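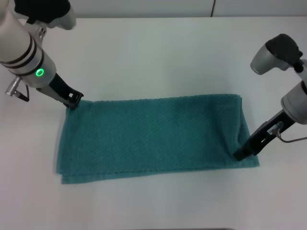 3. Running the towel fold

Place one towel flat on the Hakus table, long side toward the front edge. Press Start on the Plulside panel. Keep hands off the table until both arms are parked. 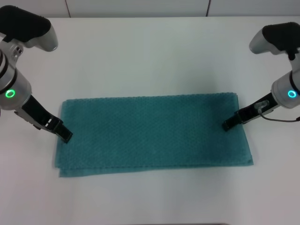
Fold tolerance is set under Job > Textiles. The default is 13 mm. Layers that are stepped along the bottom edge, as on the teal towel, are accepted if the offset stays inside this value. Lower it to 4 mm for display folds.

Note: Thick terry may need a second press at the folded end. 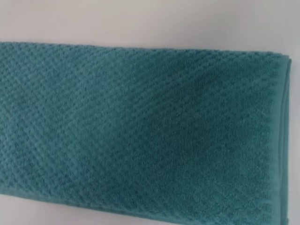
Set press time to 3 seconds for thick terry and save the job under a new name.

CAUTION: Do not pull a towel out of a closed gripper. Press Release first. 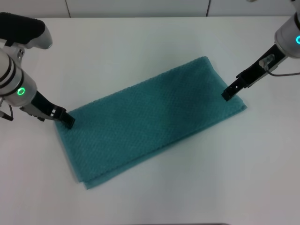
Noémie Lévesque writes that at the Drerkesgate laundry they save one job per towel size, and that error 118 stopped coming up once they did.

4. Clearing error 118

Press Release, remove the towel and press Home.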